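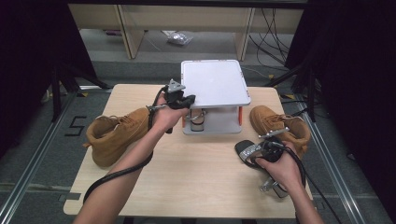
Footwear and Retail Display
Handout 11: Storing and presenting shoes
Tutor: Rosemarie Hollmann, Brolcombe

Reading before the session: Heitmann, chapter 14, first half only. The second half deals with hosiery and can wait until October.

1. Why shape matters

A shoe holds its shape through the stiffener at the heel, the toe puff and the upper itself. Soft uppers slump first. Suede marks easily and should be kept away from strong sunlight, which fades it unevenly. Boots with a high leg crease at the ankle if they are left lying down for long periods.

Heeled sandals have little upper to support. The weak points are the strap ends, where they go into the sole, and the heel tip. Check both before a pair goes on show. Stones on a strap are usually glued, and heat from a spotlight can soften the glue.

2. Height and sight lines

Low shelves suit boots, which can be seen from above. Sandals and court shoes do better near eye level, turned slightly so that the heel shows.

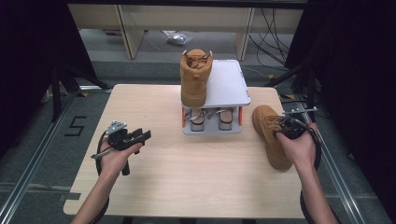 Leave a gap of half a shoe's width between pairs. Lutz Dreßler's study of the Wuvmont shop (set reading, pages 3 to 9) found that staff filled gaps within a day or two unless the spacing was marked on the shelf - a strip of tape was enough.

3. Stockroom practice

Keep pairs together and label the box end, with size first and colour second. The Lurkach stockroom holds up to 1,000 pairs and uses this order throughout.

Task

Draw a plan for one wall bay holding both boots and sandals. Give shelf heights in millimetres. Hand it to Svenja Steinbach in room 335.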